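제목: Re: [Skamumcombe 장난감방] 작은 인형 분류, 쟁반 두 개로 어떻게 하시나요
날짜: 2021년 1월 24일
받는 곳: 장난감방 정리 메일링 리스트

지난번에 올라온 질문에 답이 늦었습니다. 질문이 여러 갈래라 원문을 잘라 가며 답을 달겠습니다. 길어서 나중에 읽으실 분은 마지막의 "정리 순서"만 보셔도 됩니다.

> 안녕하세요. 장난감방 목록을 새로 만들면서 작은 인형류를 맡게 되었습니다. 그동안 작은 인형은 전부 큰 상자 하나에 부어 두고 썼는데, 목록 번호를 붙이려면 한 번은 다 꺼내서 나누어야 할 것 같습니다. 예전 글을 찾아보니 쟁반을 써서 분류하신다는 이야기가 있던데 구체적으로 어떻게 하시는지 모르겠습니다.

저희 쪽도 처음에는 큰 상자에서 꺼내 바로 칸막이 서랍에 넣었습니다. 서랍에 넣은 뒤에 잘못 들어간 것을 찾으려면 칸을 다시 다 비워야 해서 그 방법은 그만두었습니다. 지금은 책상 가운데에 인형을 조금 꺼내 놓고 양쪽에 얕은 플라스틱 쟁반을 하나씩 둡니다. 왼쪽이 노란색, 오른쪽이 초록색입니다. 서랍은 쟁반이 찬 다음에 엽니다.
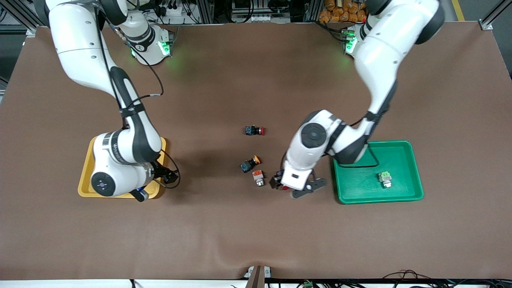
쟁반에 담는 기준은 그날 정합니다. 어떤 날은 "번호가 있는 것"과 "번호가 없는 것"으로 나누고, 어떤 날은 "바로 대여할 수 있는 것"과 "손볼 것"으로 나눕니다. 한 번에 기준을 하나만 쓰고, 기준을 바꿀 때는 쟁반을 둘 다 비웁니다. 비우지 않고 이어서 하다가 섞인 적이 있는데, 그때 섞인 것을 다시 골라내는 시간이 처음 분류한 시간과 비슷하게 걸렸습니다.

색과 기준은 묶어 두는 편이 편합니다. 저희는 노란 쟁반을 확인이 더 필요한 쪽, 초록 쟁반을 끝난 쪽으로 씁니다. 종이에 적어서 쟁반 바깥에 붙여 보기도 했지만 종이가 자꾸 말려서 떼었고, 대신 작업표 맨 윗줄에 "노랑: ___ / 초록: ___" 칸을 만들었습니다. 시작할 때 이 두 칸을 먼저 채웁니다.

> 쟁반은 꼭 두 개여야 하나요? 종류가 많으면 쟁반도 많은 것이 낫지 않을까 싶어서 여쭙니다. 집에 있는 것까지 모으면 다섯 개쯤은 놓을 수 있습니다.

네 개까지 놓아 본 적이 있습니다. 책상 앞쪽에 둔 쟁반에 팔이 걸렸고, 세 번째와 네 번째 쟁반에는 애매한 것이 계속 쌓였습니다. 동물인지 사람인지, 탈것의 부품인지 인형의 소품인지 정하기 어려운 것들입니다. 둘로만 나누면 결정이 단순해집니다. 종류가 많을 때는 같은 무더기를 여러 번 돌립니다. 첫 번째에 동물과 나머지, 두 번째에 나머지 가운데 사람과 나머지, 이런 식입니다. 손이 여러 번 가는 것처럼 보여도 저희는 이쪽이 덜 지쳤습니다.

다만 쟁반이 깊으면 이 방법이 잘 안 됩니다. 아래에 깔린 것이 안 보여서 다시 쏟아야 합니다. 얕은 것으로 하시고, 인형이 겹치기 시작하면 그 판은 끝난 것으로 보시면 됩니다. 저는 가장자리가 비스듬한 쟁반을 좋아합니다. 모서리가 둥글면 작은 것을 손가락으로 밀어 올려 꺼내기도 좋습니다. 직각으로 선 쟁반은 구석에 들어간 작은 것을 집기가 까다로웠습니다.

> 한 번에 얼마나 꺼내 놓으시는지도 궁금합니다. 지난주에 상자를 통째로 부었다가 바닥까지 굴러가서 고생했습니다.

통째로 붓지 않습니다. 상자에서 작은 그릇으로 한 번 덜고, 그릇에서 책상 가운데로 조금씩 옮깁니다. 가운데에 놓인 것이 다 양쪽으로 가면 그릇에서 다시 덜어 옵니다. 책상은 넓을수록 좋지만 넓다고 다 쓰지는 않습니다. 저희 책상은 넓은 갈색 상판인데 실제로 인형을 놓는 자리는 가운데뿐이고, 나머지는 비워 두어야 구르는 것이 바닥으로 떨어지기 전에 잡힙니다.

서랍으로 옮길 때는 한 봉지에 50개를 넘기지 않습니다. 봉지 겉에 작업표와 같은 번호를 씁니다. 봉지는 Hurby 중간 크기를 쓰고 있는데 입구가 넓어서 쟁반을 기울여 바로 담을 수 있습니다. 같은 회사의 작은 크기는 입구가 좁아 한 개씩 넣어야 해서 더는 사지 않습니다. 남은 작은 봉지는 소품용으로 돌렸습니다.

> 목록 번호는 어떻게 매기시나요? 종류별로 앞자리를 다르게 하려고 하는데 벌써 헷갈립니다.

종류별 앞자리는 쓰다가 포기했습니다. 분류가 바뀌면 번호도 바꿔야 하는데, 이미 스티커를 붙인 것은 떼고 다시 붙여야 합니다. 지금은 들어온 순서대로 이어서 매기고, 종류는 표의 다른 칸에 적습니다. 현재 마지막 번호가 1257입니다. 빠진 번호는 채우지 않고 비워 둡니다. 빠진 번호를 새 물건에 주었다가 옛 대여 기록과 엉킨 일이 있었습니다.

스티커는 Ng 라벨지를 잘라 씁니다. 아주 작은 인형에는 붙일 자리가 없습니다. 그런 것은 개별 번호 없이 봉지 번호만 줍니다. 발바닥에 억지로 붙이면 세웠을 때 기울고, 아이들이 제일 먼저 떼는 곳도 발바닥입니다. 등 쪽이 평평하면 등에 붙이세요.

표의 칸은 지금 이렇습니다.

- 번호
- 종류 (동물 / 사람 / 탈것 / 소품 / 모름)
- 상태 (대여 가능 / 손볼 것 / 보관만)
- 봉지 번호
- 비고

"모름"은 꼭 만들어 두세요. 없으면 애매한 것이 전부 소품으로 들어갑니다. 저희 표의 소품 칸이 한동안 그랬고, Dornilitz 세트를 찾을 때 소품 봉지를 전부 뒤졌습니다. 세트 구성품은 비고에 세트 이름을 적어 두면 됩니다. Dornilitz 세트는 사람 인형과 울타리 조각이 같이 들어 있어서 종류로만 나누면 반드시 흩어집니다. 이런 세트는 분류하기 전에 먼저 골라 따로 담고, 쟁반에는 올리지 않는 것이 낫습니다.

> 인형 말고 다른 것이 섞여 나오는 경우는 어떻게 하세요? 저희 상자에서는 단추, 건전지 뚜껑, 나사 같은 것이 계속 나옵니다. 버려도 되는지 판단이 안 섭니다.

인형이 아닌 것은 노란 쟁반에도 초록 쟁반에도 넣지 않습니다. 책상의 다른 자리에 두었다가 그날 작업이 끝나면 따로 봅니다. 건전지 뚜껑과 나사는 버리지 말고 한 해는 보관하시길 권합니다. 뚜껑이 없어서 못 빌려주던 장난감의 짝을 나중에 찾은 일이 여러 번 있습니다. 뚜껑 안쪽에 모델명이 적혀 있으면 표의 비고에 옮겨 적습니다.

책상 위에 원래 놓고 쓰는 물건은 헷갈리지 않게 자리를 정합니다. 처음 오신 분께는 시작하기 전에 무엇이 분류 대상이고 무엇이 아닌지 말로 한 번 알려 드립니다. 가위, 펜, 라벨지도 같은 규칙입니다.
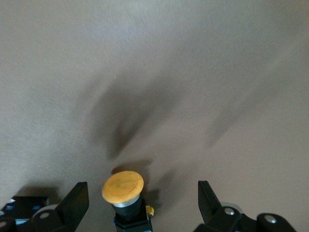 빛도 말씀드려야겠습니다. 질문에는 없었지만 작은 것을 고를 때 차이가 큽니다. 조명이 머리 뒤에 있으면 손과 팔의 그림자가 고르려는 자리로 떨어집니다. 어두운 색의 작은 소품은 그림자 안에 있으면 그냥 지나치게 됩니다. 앉은 자리를 조금 돌리거나 스탠드를 쓰는 손의 반대쪽으로 옮기면 대부분 해결됩니다. 책상 색도 영향이 있습니다. 갈색이나 회갈색처럼 무늬가 적고 광택이 없는 면은 밝은 인형이 잘 보이고 눈부심도 적습니다. 대신 갈색 동물 인형은 잘 안 보이니, 동물만 모아 볼 때는 흰 종이를 한 장 까시면 됩니다. 흰 종이를 내내 깔고 해 보았는데 종이가 밀려서 오히려 불편했습니다.

> 마지막으로 씻는 것은 언제 하시나요? 분류하기 전에 다 씻고 시작하는 것이 맞는지, 아니면 나중에 하는 것이 맞는지 의견이 갈립니다.

저희는 분류한 다음에 씻습니다. 먼저 씻으면 물에 넣으면 안 되는 것까지 같이 들어갑니다. 천 옷을 입은 인형, 안에 추가 든 인형, 종이 스티커가 붙은 것은 물에 담그지 않고 젖은 천으로 닦습니다. 분류할 때 상태 칸에 "닦기만"이라고 적어 두면 나중에 씻는 사람이 다시 판단하지 않아도 됩니다.

씻는 날에는 같은 쟁반을 쓰지 않습니다. 물이 고인 쟁반에 마른 인형을 넣는 일이 생깁니다. 말릴 때는 체나 망 위에 펼치고, 하룻밤을 두고도 속에서 물소리가 나면 봉지에 넣지 마세요. 특히 속이 빈 고무 인형은 이틀 이상 두어야 할 때가 있습니다. 번호 스티커는 다 마른 뒤에 붙입니다. 순서를 바꿔서 했다가 한 봉지 분량을 다시 붙였습니다.

먼지가 심한 상자라면 책상이 금방 지저분해지니, 부드러운 붓으로 그릇 안에서 먼저 털고 옮기시면 됩니다.

> 저희는 이번 달 안에 끝내고 싶은데 가능할까요? 상자를 대강 세어 보니 130개쯤 되는 묶음이 여러 개 나올 것 같습니다.

양보다는 끊는 자리가 문제입니다. 한 번 앉아서 할 분량을 정하고, 그 분량이 끝나면 중간이어도 그만두는 편이 좋았습니다. 피곤할 때 분류한 봉지는 나중에 열어 보면 잘못 들어간 것이 많습니다. 1월 안에 꼭 마치셔야 한다면 씻기와 스티커는 뒤로 미루고 분류와 봉지 번호까지만 하세요. 그 정도면 다른 사람이 이어받을 수 있습니다.

여럿이 하실 때는 한 책상에 두 사람까지가 알맞습니다. 한 사람은 고르고 한 사람은 표에 적습니다. 둘 다 고르면 기준이 조금씩 달라집니다. "손볼 것"의 기준이 특히 그렇습니다. 한 사람은 칠이 조금 벗겨진 것도 노란 쟁반에 넣고, 다른 사람은 팔이 빠진 것만 넣습니다. 저희는 칠 벗겨짐은 대여 가능, 조각이 떨어지거나 날카로운 면이 생긴 것은 손볼 것으로 정했습니다. 각자 방에 맞게 정하시되 작업표에 적어 두세요.

### 정리 순서

지금 쓰는 순서를 그대로 옮깁니다.

1. 작업표 윗줄에 그날의 기준을 적는다. 노랑과 초록 칸을 모두 채운다.
2. 쟁반 두 개가 비었는지 확인하고 책상 왼쪽과 오른쪽에 놓는다.
3. 큰 상자에서 그릇으로 던다. 세트 구성품이 보이면 이때 뺀다.
4. 그릇에서 책상 가운데로 조금 옮긴다.
5. 양쪽 쟁반으로 나눈다. 인형이 아닌 것은 따로 둔다.
6. 쟁반에서 겹치기 시작하면 멈추고 봉지에 담는다.
7. 봉지에 번호를 쓰고 표에 적는다.
8. 따로 둔 것을 확인한다. 뚜껑과 나사는 보관함으로 보낸다.
9. 책상 밑을 본다.

아홉 번째는 빼먹기 쉽습니다. 책상다리 안쪽과 의자 바퀴 옆에서 제일 많이 나옵니다.

### 아직 정하지 못한 것

저희도 답을 못 찾은 것이 두 가지 있습니다. 아시는 분은 이 글에 답을 달아 주세요.

하나는 짝이 있는 소품입니다. 모자나 바구니처럼 인형에서 분리되는 것을 인형과 같은 봉지에 둘지, 소품 봉지로 보낼지 아직 왔다 갔다 합니다. 같은 봉지에 두면 대여 나갈 때 편한데, 돌아올 때 소품만 빠져 있으면 어느 봉지에서 나왔는지 알 수가 없습니다. 소품에도 봉지 번호를 적고 싶지만 너무 작습니다. 유성펜으로 점을 찍는 방법은 손에 닿는 면이 금방 지워졌습니다.

다른 하나는 보관만 하는 인형의 자리입니다. 오래되어 빌려주지 않는 것을 대여용과 같은 서랍에 두면 누군가 꺼내 갑니다. 다른 방으로 옮기자니 습기가 걱정됩니다. 지금은 제일 아래 서랍에 넣고 앞에 종이를 붙여 두었는데 임시입니다.

그리고 지난번에 나누어 드린 작업표 파일에는 "봉지 번호" 칸이 빠져 있습니다. 상태와 비고 사이에 한 칸 넣고 쓰시면 됩니다. 고친 파일은 이 리스트의 자료 모음에 올려 두겠습니다. 예전 파일로 이미 시작하신 분은 비고에 적으셔도 괜찮고, 나중에 합칠 때 제가 옮기겠습니다.

Hurby 봉지가 남는 곳이 있으면 알려 주세요. 저희는 중간 크기가 거의 다 떨어졌고, 작은 크기는 드릴 수 있습니다.

Skamumcombe 장난감방 작은 인형 담당 드림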